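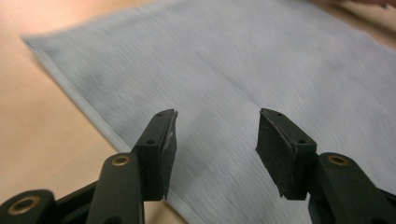 Two gripper fingers, wide open over a blue-gray cloth.

What does a robot hand cost?

I help plan what our workshop in Winlow buys, and I love this part! Say we have $200 to spend. A simple gripper costs us $111. Great, so we have $89 left — time for a second one? Nope!

Look at the rough black pads on the fingers. Pads like those help with holding on, and they wear out. A new set is $44, so I put that on the list right away. Now we're at $155, with $45 left over.

I'd also love a carrying case, but it's $50. Argh, five dollars short! It goes on my July list.

Try it yourself: what would you buy first?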